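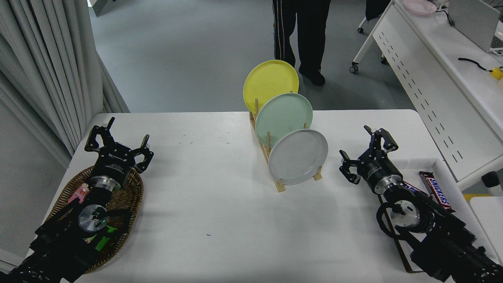 HOME & KITCHEN

Fondia says its new dish soap gets a full sink of plates clean with 32 drops. The claim went up on its website in January, with no word on how big the sink was. 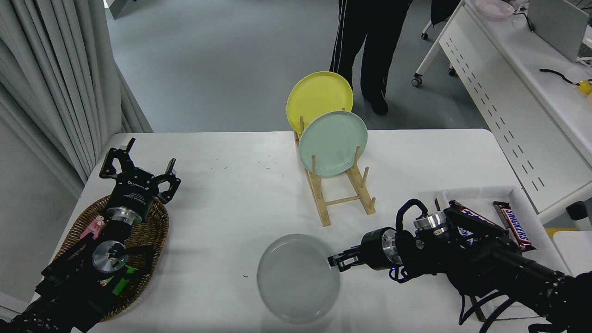

Shona Gilchrist

I asked for the test results and got a one-page flyer. It mentions 41 households, all of them Fondia customers already, and never says what they had for dinner. Dried egg is one thing, a salad plate quite another.
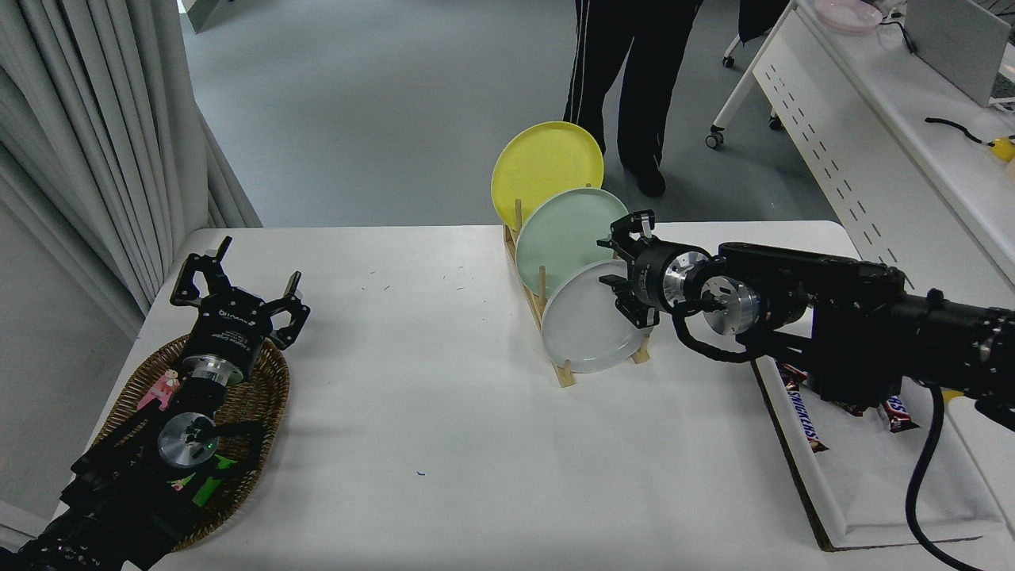

The price is easier to check. A 300 ml bottle costs more than the old one, which held the same amount. Fondia spokesman Clem Stubbs called it "a fair trade for a better product." He would not say what had changed in the formula.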